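Narrow fingers or wide pads for picking up clothes?
Asked in Grippers and end effectors

I have two small arms on a bench-height stand and I'm trying to choose fingers for laundry work. At the moment both arms have the stock black fingers, which are fairly narrow. The other option is the Rakena soft pad set, which is wider and costs a good deal more.

The job is to lift one garment at a time off a padded seat and put it in a container beside it. I am using the Tallance controller with a camera mounted up by the head, looking down. I don't have wrist cameras yet.
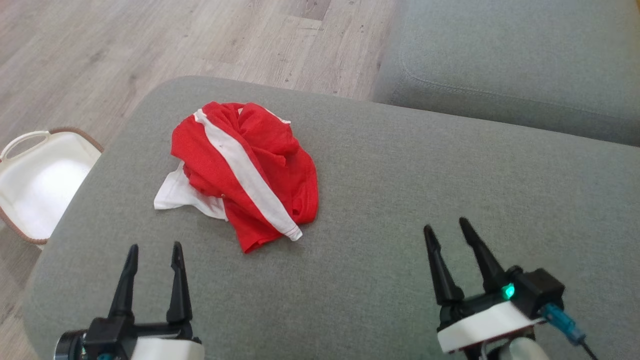 Neludport, Monday, November 7, 2022

I start each run with both grippers open and clear of the cloth, as with the red and white garment on the grey seat. From there I drive one arm in and close on the nearest fold. Out of 50 tries with the stock fingers I got a clean lift on fewer than I'd like. The usual failure is that the tips slide over the top of a fold and close on nothing. Less often they take hold of the seat fabric as well and the arm stalls.

Would wider pads help, or am I approaching the cloth wrongly?

2 answers

Derek Pilkington
I've run both. Keep the narrow ones for now. Wide pads are good once the cloth is between them, but they need a bigger fold to get hold of, and on a garment lying in a heap you often don't have one. They also hide more of the cloth from a camera that looks down from above.

What made the difference for me was where I closed. Aim for a raised crease near the middle of the heap, come in with the fingers either side of it, and stop short of the seat. If you go for a flat edge you have to press down, and then you pick up the seat cover too. Check your closing speed as well. I had mine at 170 on the Drastik driver, in whatever units that uses, and it was pushing the fold out before the tips met. Halving it helped.

If they still slip, put a thin rubber sleeve on each tip before you spend money on pads. Change one thing at a time and do another 50, otherwise you won't know which change did it.

I'd get a wrist camera before new fingers. Mine went on in January and I should have done it sooner.

gantry_tom
Wide ones. Never had any trouble with mine, though I only do towels.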